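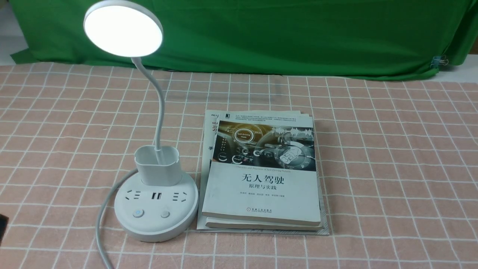

White desk lamp, pink grid tablecloth, green backdrop cloth.

How to find your ring size before ordering

Each Hikico ring is made to order and cannot be resized afterwards, so measure before you pay. You will need a strip of plain paper, a fine pen and a ruler marked in millimetres.

1. Cut a strip of paper 9 mm wide and long enough to overlap on your finger.
2. Wrap it round the base of the finger. It should lie flat and touch the skin all the way round without pinching.
3. Mark the point where the end meets the strip. Use a single thin line.
4. Lay the strip flat and measure from the end to the mark. The result is the inside circumference in millimetres.
5. Repeat the measurement in the evening. If the two results differ, use the larger.
6. Measure the knuckle as well. If it is clearly wider than the base, choose a size between the two.

Do not use string. It stretches, and the reading will be wrong.

Measuring a ring you already own

Place the ring on the ruler and read the inside diameter at its widest point. Multiply by 3.14. A ring with an inside diameter of 16 mm has a circumference of 50.2 mm — order the Buron band in size 50.

Wide bands

The Alipour is a wide band and feels tighter than a narrow one. Go up one full size.

Fingers swell in warm weather. If you measure in July, check again on a cooler day before you order.

Sizes run from 40 to 66. For anything outside this range, contact the Skunthorpe workshop first.

Last updated: Oct 4, 2023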